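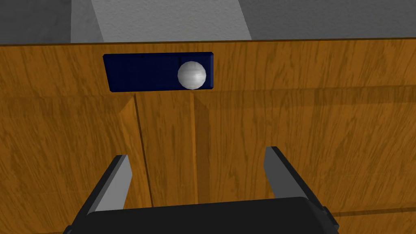 Felista Lema has been buying and selling second-hand kitchens for 12 years, and she still won't quote a price over the phone.

"People ring and say it's a nice kitchen, what's it worth," she says. "I need to see inside the cupboards. Swollen bases under the sink, that's the end of it for me."

Her business, Rikach, started in her brother-in-law's garage with two sets of cupboards from a house that was being knocked down. The first set sold for $475. The second sat there until August and went to a neighbour for nothing.
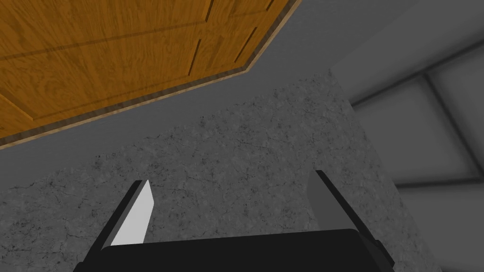
Speckled grey granite look, with a wooden door.

Most of her buyers are doing up a rental or a granny flat. They come in with one wall measured and forget the window, the power points and the skirting. She sends them home with a pencil and a sheet of paper.

"I don't mind," she says. "I'd sooner they came back on Saturday than rang me in tears."

Colour is the other argument.

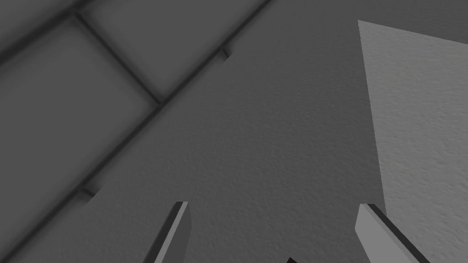
"Everyone wants to paint the doors the first weekend," she says. "Live with it a bit. Grey is easy to live with – you stop seeing it."

Her offsider, Hamisi Bakilana, does the deliveries and disagrees with her on this. His own kitchen is yellow.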